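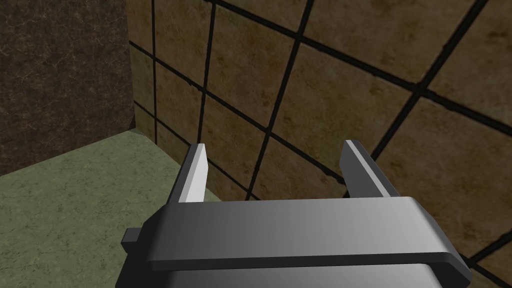
## 4. Setting up the gripper in the simulated cell

I do this part before I let the Trelitz cell anywhere near a pick routine, and I'd ask you to do the same (it's 7 minutes, tops!). You should already have the Zeltix arm loaded from section 3.

1. Open the cell file and load scene 2765. It's the plain one with the tiled wall and the green surface, no parts in it.
2. Switch to the wrist view. You want the gripper housing low in the view with both fingers pointing away from you. If they're pointing back at you, the tool frame is flipped, so go back to step 4 in section 3 and turn it around.
3. Send the open command and wait for the fingers to stop. There should be a wide gap with the tile pattern showing straight through it.
4. Zero the finger travel *now*, with the jaws open and empty. I once zeroed mine half closed and spent a whole Wednesday chasing a grip error that was entirely my own doing.
5. Close, open, close, open. Watch the travel readout in the side panel and check that it comes back to zero both times you open.
6. Save the tool file under a new name. I tack "open-zero" on the end of mine so I can find it again.

**Note:** The grout lines look badly slanted from the wrist. Leave the camera alone! The wall is at a steep angle to it, and if you straighten the lines by tilting the view you'll throw off the offsets you just saved.

**Caution:** Keep the speed at 29 percent or lower until collision checking is on. It's off by default in the Onholm build, and the fingers will happily go right through the wall without a single warning.

If the readout drifts by more than 2 counts in step 5, reload the scene and zero again. Still drifting? Delete the old tool file first, then start over from step 1. Loading parts is in section 5.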